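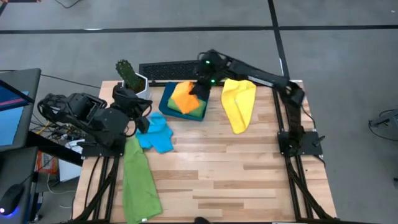 Light blue cloth and the wooden tabletop, Rullton open day.

Search this site... Search

I had been meaning to get to the Rullton dye works for years, and this October my sister-in-law finally put me in the car and drove me there (with a flask of coffee and far too many sandwiches, bless her). We came in by the river gate on Wednesday just after ten, and the smell met us before anyone did, something like wet hay and pennies.

Our guide was Bello Tamuno, who started in the boiler room as a boy and seems to know every pipe in the place. The big vat holds 800 gallons and takes most of a morning to warm up, so they light it before dawn. He let us lean over the rail for as long as we liked, and I would have stayed there till lunch if the group behind hadn't been so polite about waiting!

Upstairs is the pattern room, with 200 sample books on open shelves. You can take them down and turn the pages yourself, which I didn't expect. My favorite was the Mindar book, all rusty reds and a brown the color of strong tea. The Onsri one is mostly stripes, and my sister-in-law wanted every one of them for her kitchen.
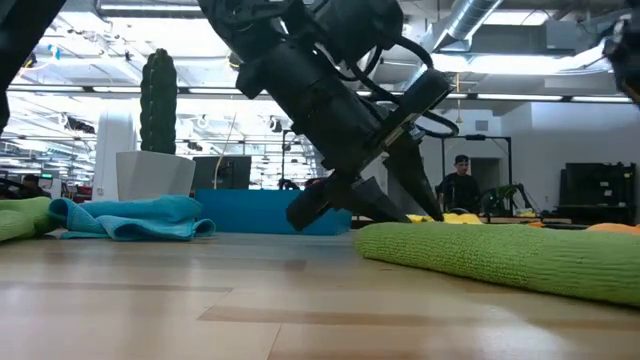

Crumpled yellow cloth, same day.

After lunch Yaowalak Chuensuk gave a talk on plant dyes and passed around jars of dried marigold and onion skins. She has been trying to get a good green for the Pornach curtains and still isn't happy with it. Somebody asked whether you could do it at home in a soup pot, and she said yes, as long as you never want soup out of it again.

The shop is small and takes cash only, so bring some. I came away with two tea towels and a packet of madder seed. Parking is in the field across the lane, and the last tour leaves at three.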